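Estimating Gripper Opening Width from Wrist Images: Calibration Procedure

Kalliopi Vasić, Kneath project notes, 20 November 2018

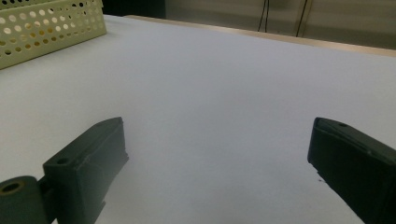
The method recovers the distance between the two fingertips from the image alone, with no encoder on the hand-held tool. It was developed for demonstration recordings in which the operator closes the fingers by hand and the width has to be available later as a training signal. You need the tool, its camera, a set of gauge blocks or any stack of flat spacers with known thickness, and the Zalell fitting script.

1. Fix the camera. Tighten the mount and lock focus and exposure. Any movement of the mount after this point invalidates the calibration, so mark the bracket with a paint pen across the joint.

2. Prepare the background. Use a plain, light, matte surface. Dark fingers against a white table give a clean contour and the segmentation threshold can stay fixed. Keep parts bins and baskets toward the side of the view, away from the region between the fingers.

3. Record the reference widths. Open the fingers fully and record 20 images. Insert the largest spacer, close the fingers onto it with light pressure, and record again. Continue down to fully closed. We used 23 widths in total. Do not squeeze - printed fingers flex, and the error goes straight into the fit.

4. Extract the finger edges. For each image, threshold the gray level, keep the two largest dark regions that touch the image border, and fit a line to the inner edge of each. Discard small blobs. Crumbs and dust on the table will pass the threshold, and the area filter has to run before the line fit.

5. Compute the raw measure. Take the pixel distance between the two inner edge lines at a fixed image row. Choose a row that crosses both fingers at every width. If no single row works, use two rows and average.

6. Fit the curve. Plot known width against pixel distance. The relation is not linear, as the fingers swing on pivots and the tips change depth slightly as they open. A third-order polynomial was enough. A linear fit left a visible bow in the residuals at both ends of the range.

7. Validate. Record a second set in a different place, with different lighting. Our validation set had 103 images, taken in September at the Trandton bench. Plot residuals against width, not just the mean error. A slope usually means the camera mount has shifted.

Known limits

The method fails when an object hides the inner edge of either finger. In our grasping recordings this affected mostly wide, dark objects. For gaps shorter than 60 ms we interpolate; longer gaps are flagged and left out of training.

Dark objects behind the table can merge with a finger region if the tool is tilted up. Masking the top part of the image removes most of these cases.

Repeat steps 3 to 6 whenever a finger is reprinted, even from the same file.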